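Week 4 handout: Interpreting guild and association halls

Scope. These notes cover halls built by migrant merchant associations in port towns and now open to visitors. The main case is the Trakanon hall at Brividley, with the Kuusisto seamen's hall as a comparison. Read them before the site exercise.

4.1 Function and plan
A hall of this type served three uses: worship, association business and lodging for members in transit. At Brividley the sequence from the street is gate, forecourt, main hall, rear office. The forecourt is 14 metres deep. Kuusisto has no forecourt, and its lodging rooms sit above the meeting room.

4.2 Visitor flow
Guides should take groups of no more than 12. Larger parties block the passage to the rear office — the only step-free route. In November the Brividley hall receives around 200 visitors a day, most of them before noon. Stagger entry at the gate and keep the main hall for last, when the colour of the painted beams is easiest to judge.

4.3 Labelling
Brividley has 37 labelled objects. Labels give date, donor and material, in that order. Where the donor is unknown, leave the line out.
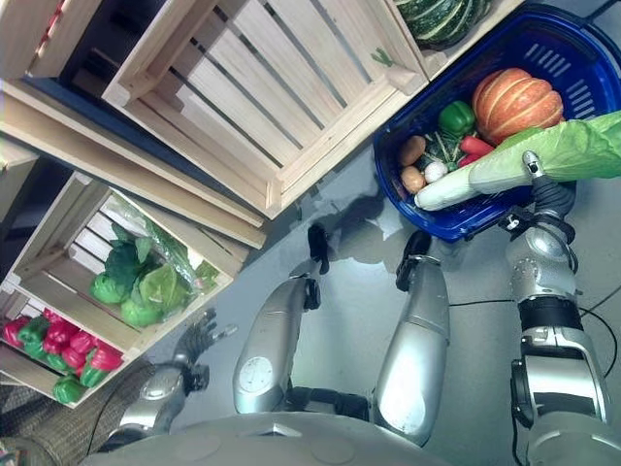
4.4 Trade goods and display
Association halls often show the goods that paid for them, and the Trarkolero catalogue groups these by container: sack, jar, chest, crate. Students should record the container before the contents. A wooden crate, such as the one with the dark gray hand just below it, is entered under its own heading even if nothing is known of what it held. Replicas are marked R in the margin.

Exercise: draw the visitor route for either hall and mark two points where a guide should stop. Bring the sketch to the tutorial.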